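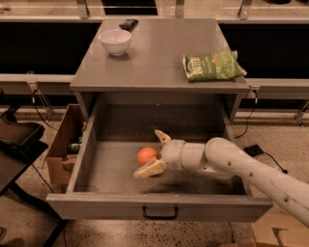 The Sasow gripper in the top drawer of the test cabinet, with the orange ball.

Sasow two-finger gripper kit: review
By Tatu Mugo
Last updated: July 13, 2023

The Sasow is a two-finger gripper sold as a kit. It costs £289 and comes with the fingers, the motor housing, a wrist plate and a bag of screws. I bought mine in May to replace the gripper on the arm I keep at the Brarncombe workshop in Brestton. The arm itself is a Ndung'u and cost £1159 second-hand, so the gripper was a fair chunk on top.

Assembly took me two evenings. The first was mostly spent on the wrist plate. The holes are drilled for the newer Ndung'u wrist and mine is the older one, and two of the four didn't line up. I opened them out with a round file. The instructions cover this in one line on the back page, after you have already been told to tighten everything. Read the back page first.

The second evening was wiring. The cable supplied is long enough if you run it straight down the arm, but with the elbow fully bent it pulls. I swapped it for a longer one from the workshop's spares drawer. The connector is a good one and clicks in properly.

Put together, the gripper weighs 318 g on the kitchen scales. The old one was 250 g. I had to redo the arm's load settings, and until I did, the wrist sagged at full reach and stopped short of where I'd sent it.

For testing I used an old grey cabinet. Getting things out of a drawer is the job I want the arm for, and it is harder than lifting them off a flat top. There are walls to hit and the wrist has to come in at a slant. I leave a few things on top of the cabinet as well — a bowl and a bag of snacks — for the arm to stay clear of on its way over.

The ball is the best test object I've found. It is small and it rolls if one finger touches before the other. With the old gripper I lost it into the back of the drawer more often than not. The Sasow closes both fingers at the same speed, and once I had slowed the last part of the approach it picked the ball up nearly every time. At full speed it still nudges it away. 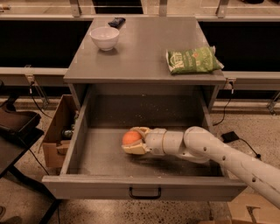

Grip force is set in software from a slider. The bottom third of the slider does nothing I can detect. Above that it is even and easy to judge. I settled a little under halfway for the ball and slightly more for a tape measure. Thin flat things are poor. A steel rule lying on the drawer bottom defeated it completely, and a folded sheet of paper only worked if one edge was already standing up.

The fingers do pick up dust, and my drawer has plenty of it. A wipe with a damp cloth sorts it out. Spare fingers are sold in pairs, but I haven't needed any yet.

Noise is low. The motor makes a short whine on closing and then holds quietly. It gets warm if left holding for a long time, and the software lets go after ten minutes unless you turn that off. I left it on.

Would I buy it again? Yes, for an arm with the newer wrist, without much thought. For an older one you need a file, a spare cable and some patience. The paper instructions want rewriting and the slider wants fixing — neither should be hard for Sasow to do.

Four out of five.

Comments (4)

pedalbin: Which file did you use on the plate? Mine is off by a couple of millimetres on one side only.

Tatu Mugo: A 6 mm round one, medium cut. Clamp the plate down or it chatters.

H. Orrell: Agree about the slider. I set the minimum by hand in the settings file and now use the whole range. You have to do it again after each update.

gantry_mike: Have you tried it on the drawer handle? I'd like mine to open the drawer as well, and I can't tell if the fingers go wide enough.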